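Steamed bun

A steamed bun is a small bread made from wheat dough and cooked over boiling water instead of in an oven. Without dry heat no crust forms, and the finished bun is pale, soft and slightly springy. Plain buns are eaten in place of rice at a meal; filled ones hold minced pork, vegetables or sweet bean paste.

Dough

The usual dough contains flour, water, yeast and a little sugar. Low-protein flour gives a whiter, more tender crumb. The dough is kneaded until smooth, left to rise, knocked back and shaped into rounds. A second, shorter rise follows before cooking. Dough that is overproofed tends to wrinkle or collapse in the steamer — a common fault in home baking.

Steaming

Bamboo baskets are traditional and absorb some of the moisture that would otherwise drip from the lid. Stainless steel baskets are easier to wash and are often supplied with electric cookers. In either kind, holes or slats in the floor let the steam rise around the food. Buns swell as they cook and are set apart from one another, often on squares of baking paper.
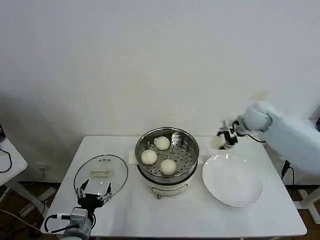
Three buns in a stainless steel steamer basket over a white electric cooker base, with the glass lid set down at left. Photo: Chunhua Yan

Glass lids allow the cook to check progress without letting out steam. Most have one or more small vents. Because water condenses readily on glass, some cooks wrap the lid in a tea towel, with the corners tied well clear of any flame or element. At the end of cooking the heat is turned off and the lid left slightly ajar for 2 to 4 minutes, a practice said to keep the surface smooth.

Storage

Cooked buns keep for two days in the fridge and freeze well. They are reheated by steaming, or in the microwave under a damp paper towel.

Regional use

In Jarurdale the plain bun is sold by weight at the November market, where the Xiao bakery has a stall. Bustside cooks favour a larger bun of 105 grams, coloured with pumpkin.

See also: Dumpling; Rice cooker; Flatbread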